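Gripper drops clear containers but handles boxes fine
Skorel arm, Bitero two-finger gripper, tabletop sorting

Posted by tsai_bench in August
The arm picks up cardboard boxes and tissue packs all day without trouble. With anything see-through it closes too high, gets a bad grip and drops it. Last night at 9 it knocked a glass jar over and kept going as if it had picked it up. No error in the log. I've recalibrated the depth camera three times. Is the gripper faulty?

Hsin-yi Lau
The gripper is probably fine. Depth cameras see through clear glass and plastic, so the arm gets the height of whatever is behind. Recalibrating won't change that. Put a strip of matte masking tape around the jar and try 20 picks. If they work, it's the depth reading. Also turn on grip width checking. Ours was off by default, and without it the arm counts a closed, empty gripper as a good pick. Set it to stop on a miss, and use plastic in place of glass until it's sorted.

ukeck12
had the same thing, lowered the speed and it got a bit better. didn't fix it though

tsai_bench
Tape worked, 20 out of 20. Width check is on now. Thanks. Leaving my table layout in case it helps someone.
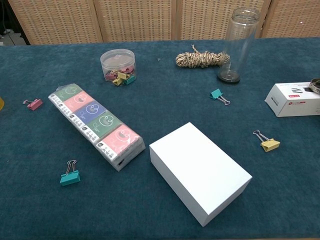

Test table with the clip container, glass jar and boxes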